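## 3. Study area and methods

### 3.1 Setting

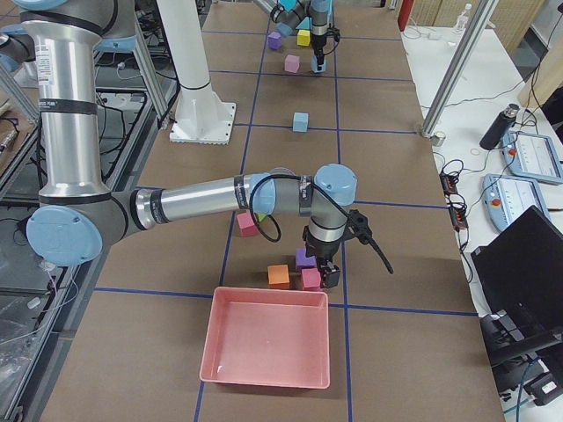
The four settlements differ mainly in how water reaches the household. Likport is the largest and has had a piped supply for most of its built area since the harbor was extended. Skella sits on higher ground to the north and gets its water from the same treatment works, but through a single pumping station that runs on a timetable. Wanyama and Folton are inland. Both rely on a mix of shared standpipes, private wells and rainwater tanks, and in Folton the wells are shallow enough that many of them fail before the end of the dry season.

We chose these four places for the contrast in supply and for practical reasons. They lie along one road, they use the same billing office, and the household lists held by that office were made available to us in a form that could be sampled. A fifth settlement on the coast was dropped at the planning stage when its list was found to be missing the streets built after the last survey.

House types are similar across the area. Most homes are single-story with a metal roof, a yard and an outdoor kitchen. Storage containers are kept in the yard or just inside the back door. Roof area matters a good deal to the results in Section 4, so we measured it from the ground along two walls and took the product, ignoring overhangs. Where a house had an irregular plan, the field team split it into rectangles and added them.

### 3.2 Sample

The sampling frame was the billing list for Likport and Skella and the standpipe register for Wanyama and Folton. The standpipe register records the household that pays for each key, and it misses families who buy water by the bucket from a key holder. To reach them, each key holder in the sample was asked whether other households drew water through the same key, and one of those households was then drawn at random and approached.

Almost 2,000 households were approached and invited to take part. Households were excluded if the building was used only as a shop or a store, or if nobody had slept there during the week before the visit. When a household declined, the team moved to the next address on the list and did not return. When no one was home, a second visit was made at a different time of day before the address was replaced.

Refusals were more common in Likport than elsewhere. The usual reason given was lack of time, and the second most common was a worry that the answers would be passed to the billing office. We changed the introduction after the pilot to state that individual answers would not be shared, and we asked interviewers to say this before asking for consent. Refusals still ran higher in Likport after the change, so the coastal figures may lean toward households with someone at home during the day.

### 3.3 Water diary

Each household kept a diary for 7 days. The diary was a folded sheet with one panel per day. For every trip or filling, the person in charge of water marked the source, the container and the main use. Containers were recorded by a size code printed on a card that hung with the sheet, and the interviewer matched the household's own containers to the card during the first visit. Odd sizes were filled once with a measuring jug and given the nearest code.

We used a paper diary in preference to a phone form for two reasons. Phone coverage is poor in parts of Folton, and in the pilot the phone form was usually filled in by a younger member of the family who had not done the carrying. Entries made that way tended to be round and evenly spaced through the day. The paper sheet was kept near the containers and was filled in by whoever used them.

Adults who could not read were given a version with drawings in place of words. The two versions were compared in the pilot and gave similar daily totals, although the drawn version recorded fewer separate uses. In particular, water for animals and water for plants were often merged. We therefore treat these as one category throughout.

Interviewers visited at the start and end of the diary period and once in between. At the middle visit they checked that entries had been made, answered questions and did not correct past entries. Days with no entries at all were treated as missing, unless the household confirmed that it had drawn no water. A household needed at least five complete days to be included in the analysis.

### 3.4 Storage and roof catchment

Stored water was measured at the first and last visit. Interviewers recorded the number of containers in use, the size code and the level to the nearest quarter. Buried tanks were read with a dipstick where the lid could be lifted safely. Where it could not, we took the owner's estimate and flagged the record. Flagged records are included in the counts of tank ownership but are left out of all volume estimates.

Rainfall was taken from a gauge at each of the four clinics. The gauges were read every morning by clinic staff. The Skella gauge was knocked over in December and stood at an angle for several days before it was set straight, so for that period we used the Likport reading with no adjustment. The two gauges agreed closely in the months when both were in order.

Potential catchment was calculated as roof area times rainfall times a runoff factor. We used one factor for metal roofs and a lower one for tile. Gutters were scored by sight as full, partial or absent. A partial gutter was given credit for the guttered side of the roof only. The calculation gives the water that could have been collected, and it will overstate the real amount for houses where the tank was already full when rain fell. We return to this point in Section 5.

### 3.5 Cost of water

Households with a metered connection were asked for their last bill, and the amount and the dates it covered were copied down. Households without a meter were asked what they had paid during the diary week, by source. Payments in kind, such as help with cleaning a well, were noted but were not given a cash value.

Time spent fetching water was asked about in two parts, walking and waiting. People were generally confident about walking time and less so about waiting. In Wanyama, queues at the standpipes depend on when the line is pressurized, and several households reported sending a container ahead to hold a place. For these cases we recorded the time the person stood in the queue and left out the time the container did.

### 3.6 Analysis

Diary entries were entered twice by separate people and compared. Disagreements were settled by going back to the sheet. Daily use per person was calculated by dividing total volume by the number of people who slept in the house the night before, which the diary also recorded. Guests were counted in the same way as residents.

We report medians and quartiles, as a few households ran small businesses from the yard and used far more water than the rest. These households were kept in. Comparisons between settlements were made with rank tests, and the relation between roof area and stored volume was fitted separately for homes with full gutters and for all others. Season was included as a two-level term, wet or dry, set by the clinic gauge for the month of the visit.

**Figure 2.** Work table and arm.

No weights were applied. The lists for the two inland settlements were not complete enough to support them, and weighting only the coastal half would have made the four sets of results harder to compare. Totals for the whole area are therefore not given. Readers who need them should treat each settlement as its own case and should note that Likport holds more people than the other three together.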